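Pre-run safety checklist, two-arm table cell
Planner build 122, Trumano control stack
Checked Thu 27 October

Comments are welcome under any item. Please keep adding them, they made the last round so much better!

1. Stop button
Pressed from both sides of the table with the arms moving at low speed. Both controllers dropped to hold and stayed there until reset.
PASS
Comment: Lovely clean stop on the left arm. The right one logs its hold message a moment later, so I've opened a ticket with the log attached.

2. Speed and force limits
Limits read back from the running controllers and compared with the config file. Joint speed capped at 30 per cent for first runs.
PASS
Comment: The new read-back script from the Purnus tools branch is a joy. One command and you get both arms side by side.

3. Keep-out zones
Planner loaded with the table surface, the chair side and the floor behind the far edge. Test goals sent inside each zone.
PASS, with one note
Comment: All the goals were refused. The cable loops by the right arm are only modelled as one fat box — safe, but it throws away good paths. I'd love to try a tighter shape.

4. Perception against the real table
Start the object detector and compare its list with what is set out. Cups should stand apart, with the middle of the table clear. 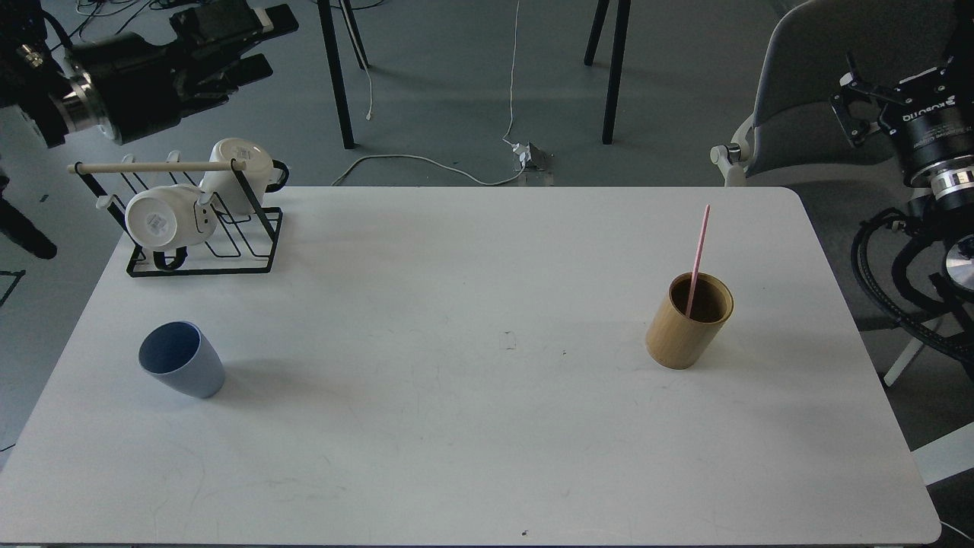 5. Thin and awkward objects
Check that the planner pads anything narrow: the pink stick in the bamboo cup, the wires of the drying rack, the mug handles.
RECHECK
Comment: The stick came and went in the depth data, so the padded shape kept vanishing too. Holding the last good shape for 2 seconds fixed it in replay. Needs a live test before anyone plans over that cup.

6. Arm-to-arm clearance
Run the shared plan in simulation, then live with grippers open.
PASS
Comment: 3 live runs, no warnings. The Hayashi planner settings are so much smoother than what we had in February!

7. Logging
Edgate recorder running, disk space checked, clocks in step.
PASS

Open before full speed: item 5, and the ticket from item 1.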